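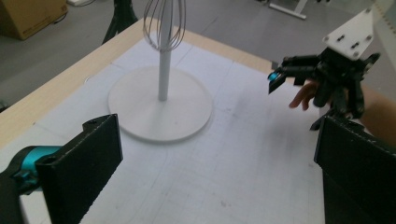

Whisk stand, second look
23/05/2019
Print | E-mail

Set the Arnutard stand up on the white table again, round base, thin upright, whisk on top. The leaflet says it "keeps the whisk ready and in shape". I can believe ready. I'd like to know what shape the wires were supposed to be losing in a drawer.

Weighed the base without the pole: 300 g. Felt heavier in the hand. The whisk goes on wires up, so all the fuss is at the top of a slender pole and the only thing keeping it honest is the disc. Pushed it at the top with one finger, gently, and it rocked and came back. Pushed harder and it went over. No great surprise, but the leaflet says "stable on any worktop" and somebody should be made to say how hard they pushed.

Kimaro stand is still on loan to the kitchen group, so no side by side today. I don't want to compare against my memory of it from December, which was mostly annoyance.

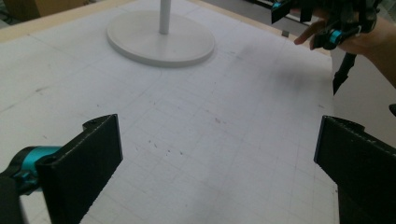
Grid lines are useful for putting the base back in the same spot. They are less useful for measuring, as they're faint and the surface has picked up specks and smudges. Wipe it before the next session, please, and don't use the scourer. If the base slides at all I want to be able to tell a fresh mark from an old one.

Did the slow drag along the lines. It moved without tipping for as long as I held it low down. Held halfway up the pole it tipped nearly every time. I stopped writing the tries down after a bit because the answer wasn't changing.

Question for whoever reads this: who moves a whisk stand by the base? You grab what's at hand height. I think the low-hold result should be left out of the summary, or at least not put first. 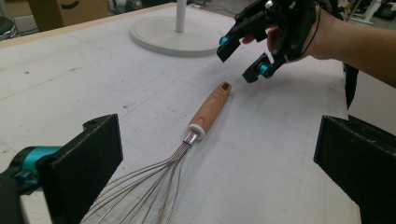 The other thing I keep coming back to is the hole in the end of the wooden handle. A hook through that costs almost nothing, takes no table space and can't be knocked over. Trilport asked us to judge the stand on its own merits, fine, but a hook is what it is up against in most kitchens.

Also unsure about the collar between wood and metal. Water could sit there if the whisk goes on the stand straight from the sink with the wires up. It would run down towards the wood. Handle down might be the wrong way round altogether. Untested, so it stays a grumble for now.

To do:
- weigh whisk by itself, 100 g test weight first to check the scales
- repeat finger push with something we can read a number off
- wet whisk, stand overnight, look at collar
- ask for the Kimaro back

Recent entries
Pikia ladle rest: does it drip?
Scales drifting again at 400 g
Drawer dividers, 2 sizes, neither fits
Hooks and rails, first notes

Workshop notebook | Contact | Copyright Pikia kitchen bench | Back to top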